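How Do You Look After a Robot's Hand?

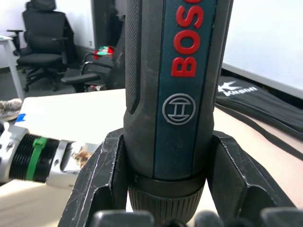 The robot's two black fingers with a cordless screwdriver between them. See the scratches?

Hands get dirty. Yours do, and so do robot hands! The robot hand is called a gripper. Ours at the Brirkside workshop has two fingers that squeeze in from the sides. No thumb. No nails to cut either.

But it still needs looking after. Every Sunday, 8 in the morning, Tyra Hellström does the check. Takes her roughly 30 minutes.

First – power OFF. Always. A robot can't tell a screw from your pinky.

Next she wipes the fingers with a dry cloth. Dust and crumbs make things slip. Then she looks for scratches. Small ones are fine, like scuffs on your sneakers. A deep crack is not fine, and the finger gets swapped for a new one.

Then the screws. Robots shake a little when they move, and shaking makes screws come loose. Bit by bit, you wouldn't notice. So Tyra tries every one with a small screwdriver. Not too tight tho!

Power back on, everybody steps back. Open, close, open, close, 80 times. She listens. A soft hum is good. A click or a grinding noise means stop and look agian.

Last job is the notebook. What was cleaned, what was changed, any funny noises.

Try it at home: pick up a pencil with just two fingers. Now put on a slippery glove and try. Harder, right?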